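This site uses cookies to improve your visit. By continuing to browse you accept our cookie notice. Accept | Manage settings

Leltico Robotics Center
Open Day Safety Inspection Checklist -- Two-Arm Demonstration Table
Form 624, completed Oct 14, 2023, before admission of the public

Each item is to be marked Satisfactory (S), Action Required (A) or Not Applicable (N/A). Comments are required for every item marked A. The demonstration may not begin until all items marked A have been closed by the duty inspector.

1. Visitor area

1.1 Exit route clear and signed: S
1.2 Group size posted at entrance: S
Comment: Expected attendance for the day is about 1,649. No more than 57 visitors are to be admitted to the hall at one time.
1.3 Distance between front row and table confirmed: A
Comment: The barrier had been set too close on the window side. It was moved back and measured again. Closed.
1.4 Host briefed on crowd control: S

2. Equipment

2.1 Emergency stop tested from both operator positions: S
2.2 Speed limit set to open day value: S
Comment: The limit carried over from the August rehearsal was verified and left unchanged.
2.3 Arm joints and covers inspected for looseness: S
2.4 Gripper fingers inspected for cracks and wear: S
2.5 Cables inspected for damage and for slack at full reach: A
Comment: The Drutard service sheet calls for a second look after the first run. Inspector to repeat this check at midday -- initials required on the reverse of this form.
2.6 Spare grippers locked in cabinet 124: S

3. Handling demonstration

3.1 Demonstration items empty and free of sharp edges: S
3.2 Items limited to those on the approved Parsons list: S
Comment: One small can with a red mark on top, and one clear plastic container.
3.3 Visitors informed that items are not to be handed to or taken from the robot: S
3.4 Grip on the can observed during trial: S
Comment: Left gripper used to hold the can. Right gripper open in both views of the full table.
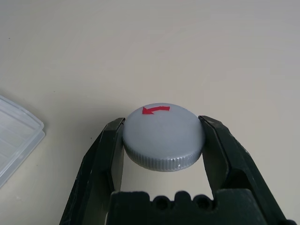
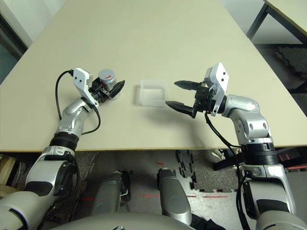
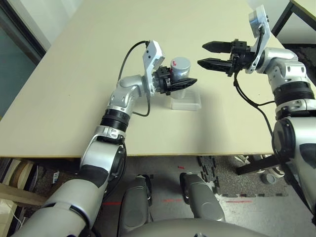

4. Operator and records

4.1 Operator authorization current: S
4.2 Operator remains at the controls while the arms are powered: S
4.3 First aid kit sealed and in date: S
4.4 Incident log opened for the day: S
4.5 Insurance notice displayed at reception: A
Comment: The notice on display was last year's. Replaced with the current Movano notice. Closed.

Result: Approved for public demonstration, subject to the midday cable check under item 2.5. Completed forms are to be returned to the safety office at close of day.

Related items
Open Day Program and Hall Map
Visitor Rules for Robot Demonstrations
Drutard Service Sheet: Cables and Connectors
Group Visits: How to Apply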